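September, bench notebook, Lurncombe shop
Started 8:40 in the morning, coffee machine down again

Picking up from where I left off with the rag bin. I said I'd write down what I think the chores work is worth before Thérèse's review, so this entry is longer than usual and has more complaining in it. Mackenzie, if you're reading this to find the controller settings, they're near the bottom.

The question we were handed was whether a two-finger arm can take over the end-of-shift cleanup in a small shop. Sweep the bench, sort the hand tools, put rags in the rag can, empty the chip tray, hang the clamps. Harvey's pitch to Flistetti was that this is "basically household tidying with heavier objects." I thought that was a bad sentence when he wrote it and I think so now. Household tidying doesn't work yet either. Two unsolved things don't get easier when you staple them together.

Where we are on each chore, as fairly as I can put it:

Hand tools into the drawer. The best one. Screwdrivers and hex keys on a clear mat, handles all pointing the same direction, it picks 17 of 18. The one it dropped was the stubby driver. Then Samina came by and tossed the same 18 tools on the mat the way a person does at ten to five, crossed over each other, one wrench under another, and it got 4 before I hit stop. I'd put the second number in the report. Harvey wants the first. We should put both, with the second one first.

Rags. Bad. It pinches the top of the pile and brings up either nothing or three rags in a chain. The drop into the can is fine if the can is where it expects. I moved the can one hand's width to the left and it let go over the floor with complete confidence. Did that twice to be sure, same both times.

Chip tray. Haven't let it try with real chips. Sheldon ran it with dried beans and it tipped the tray toward itself. Sheldon swept up the beans. So at this point the score for cleanup is that the cleanup made a mess a person had to clean up.

Clamps on the rail. Not started. The squeeze-grip kind might be possible. The bar clamps I don't believe in at all, they swing.

Bench wipe-down. Sort of works, in that the sponge goes back and forth. It doesn't know about glue. I put a blob of dried glue in the middle of the bench and it went over it at the same speed and pressure as everywhere else and reported done. A kid would at least pick at it.

10:15
Long talk with Samina about time. Her position: slow doesn't matter if it runs after we leave. All night to put away one bench, who cares. I go back and forth on this. It's a good argument for a dishwasher. A dishwasher is a shut box and if it fails you get dirty dishes. An arm with nobody near it, a stuck rag and a heater in the same room is something else. Also the resets. In the last batch I went in 13 times to free something or put something back. If I'm walking over 13 times I could have done the bench with my own two hands and been home for dinner. Until the intervention count is close to zero the overnight idea is a story.

She says the intervention count was worse in the spring. It was. I don't have the spring sheets here, they went with the old cabinet. Ask Mackenzie.

Note to self: stop logging "assisted success." I've been using it for anything where I nudged the part. That isn't a success. From today it's yes or no and a remark.

11:30
Read through the Grekitz write-up that Thérèse sent around. It's the one with the laundry. They say towels are handled. Go to the table in the back and towels means one size of towel, dry, starting flat. I've never once taken a towel out of a dryer flat. Their shirt numbers are in a footnote. I'm not saying they're lying, I'd have buried the shirts too. But Harvey read the first page and came in this morning talking about fitted sheets.

What I'd like somebody to publish, just once, is a sheet with three columns: what the person did before the run, what the machine did, what the person did after. Most of the work in these videos is in columns one and three. Somebody laid out the towels. Somebody cut the tags off so the fingers wouldn't catch. We do it too. I catch myself turning the pliers so the handles face the arm.

1:05 after lunch
Simulation. Mackenzie's been porting the bench over so we can burn through attempts without wearing out the fingers (or me). Good idea in general. My worry is that we'll start quoting simulated numbers as if a bench had been cleaned. The Sutherland people did that two years running and had to walk it back in front of their own customers.

Agreed with Mackenzie on how we build it up, so I can check each step:
- gripper alone first, open and close, limits right
- then one rigid part
- then parts touching each other
- then the bench surface with real friction values from the tilt test
- cloth last, and maybe never

We're on the first step. Open position loads, the fingers sit wide and tip in toward each other a little, nothing else is in the world yet. I want the closing force checked before any part goes in. The last model closed as if the motor had no upper limit and everything it grabbed stayed grabbed, which made us all look like geniuses for a week and a half. 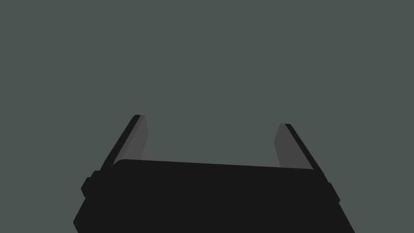 The force check is a spring between the fingers, same stiffness as the one in the blue drawer, and compare the gap at full command with what I measure on the real one. If they don't agree we don't go on. I told Mackenzie I'd rather lose two days on this than have another week like the last one. Mackenzie said it would be one day. Writing that down.

Other things the simulated version needs before I'll look at a success rate from it:

Tools that aren't all the same clean shape. Our real pliers have tape on one handle and a gouge in the other. The tape matters, it grips differently.

Oil. The real wrenches have a film on them and slide out of the fingers if picked near the end. No idea how to put this in except to drop the friction on random parts and see what falls.

Bad starts. Every batch should include piles made by dropping things from a height, no hand placement. If the success rate goes from great to awful, then awful is the rate.

A cap on tries. It shouldn't get nine stabs at the same hex key and have that come out as one pick.

2:40
Sheldon asked, reasonably, what I'd accept as proof that a machine can do one chore. I said this: a Friday's worth of real mess, no one touches it beforehand, no one in the room, everything back in a place where I can find it, and nothing broken. He said that half the people in the shop can't pass that test. True. But nobody's asking Flistetti for money to install the people.

He also pointed out that I'm happy with the parts washer and the pallet wrapper and the saw feed, and those are all automation. They are, and I like them. They each do one thing to one kind of object that shows up in one spot. We built the spot. What I don't buy is the jump from there to "it'll do chores," as though chores were one job. A chore is forty little decisions you don't notice. Is this rag done or has it got another day in it? Is that screw trash or did it fall out of something? I picked up a washer off the floor yesterday and knew it was from the vise because the vise has been rattling. I would love to see that one in a training set.

Where I might be wrong: drawer sorting. If the tools come in on a tray with some separation, this could be useful in a year. A tool crib with returns coming down a chute, one at a time, somebody could sell that tomorrow. It's a smaller claim than "cleanup" and I think we should make the smaller claim. Will say so at the review. Harvey won't like it, but he'd like it less from the customer.

3:20
Controller settings for the real arm as of today, for Mackenzie:
Approach speed turned down one notch from Samina's setting. It was knocking the first tool before it closed on it.
Grip threshold back to the default. My raised value from last week was crushing the foam handles.
Wrist tilt limit left alone.
Camera exposure fixed, not auto. Auto goes wrong when the bay door is up.
Do not load the profile called "demo." It skips the check after the pick, so it reports everything as held.

I'd delete the demo profile but Harvey uses it for visitors. Which I have opinions on.

4:10
One more run on the tossed pile with the slower approach. Better on the first couple of tools, then it went after two crossed wrenches, lifted both, dropped one on the box-cutter and sat there with the other held up. No error. I stopped it. Not counting it, since I changed two things at once like an amateur. Redo tomorrow with only the speed changed.

To do
Spring from blue drawer, label it, write the stiffness on the label
Spring comparison with Mackenzie, real vs simulated
Photo of the bench at quitting time before anyone straightens it, every day until the review, those are our start conditions
Get spring log sheets
Rag can: tape marks on floor are cheating, take them up
Ask Thérèse whether "cleanup" is in the contract wording or only in Harvey's slides
Foam handles, order more

Put the tools away myself. Didn't time it.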